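Kit for the upper floor: where the budget has got to

The Skilter order is nearly ready to go in, and we're so pleased with how it's shaping up! After a long winter of borrowing and sharing, the Tillitmont group will have hand-held grippers of its own, with money set aside for the bits that always get forgotten (cables, spare finger pads, a decent set of printed marker cubes).

The plan is for 3 pairs. Two will be out on the floor every day and the third stays charged and ready. Llewellyn quoted us 17 working days for delivery, and the price holds for 90 days, so we've got breathing room to get the list right.
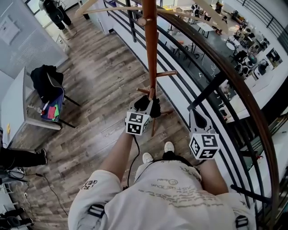
Grippers and coat rack, up on the walkway.
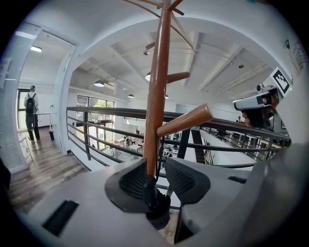
Meirion Pritchard wrote in to say that we should buy fewer grippers and more pads, as the pads were what ran short at Serngate last November, and that a third pair could easily wait until the next round. It's a fair point, and we've asked for a price on 2 pairs with a double set of pads – the figures should be back before the order is signed.

We'd also love to hear what household things you'd like on the shopping list. Furniture counts, and so does anything with a handle or a peg. Send ideas to the kit inbox by Fri 18 April.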